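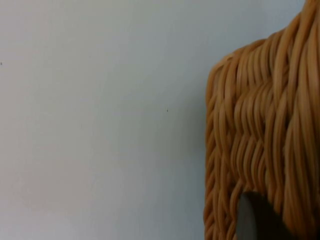
Misthorpe Mend & Make Club – Members' Blog

I've gone and fallen for wicker again. I promised myself after July that I'd stop bringing woven things home (there's a limit to how much cane one small house can take), but here we are, and I can't stop looking at it!

What gets me is the colour. It's a proper honey tan on top of the strands and then goes much darker, nearly amber, down in the grooves, and against a plain off-white wall it looks so warm. I did have plans for that wall. I'd got as far as sample pots, a sort of mossy green, and now I think I'll leave it alone. The pale paint lets the weave do the showing off.

The other thing is the band across the middle, all those wavy little loops packed in tight like a row of stitches. Above and below it the strands are longer and looser, and they lean over on the diagonal, a bit like herringbone. I had a go at something like it at the club last winter, on a very small tray, and my loops came out like a dropped plate of spaghetti. So hats off to whoever can turn a rounded corner like that one, because bending cane over a curve is where I always come unstuck.

Now, cleaning. I use the soft brush on the hoover first, then an old toothbrush for the grooves, then a cloth that's barely damp. Go along the strands, never across. I used to slosh warm soapy water about and let it dry by the radiator, and I lost a lovely old linen basket that way. It went so brittle it creaked when you looked at it.

Somebody at the club swears by a dab of linseed oil once a year. I haven't dared yet. If you've tried it on a light-coloured piece, did it darken much? I'd be gutted to lose that honey shade.

Next job is a cushion. I've got 400 g of wool stuffing left over and a bit of rust-coloured cord that might do, if the moths haven't found it.

Recent posts
My spaghetti tray, and what I did wrong
A rummage at the Pritudard flea market
Soaking cane: how long is too long?
Rust cord or plain linen?

We use cookies to remember your settings and see which posts get read. By carrying on you agree to this. OK | Find out more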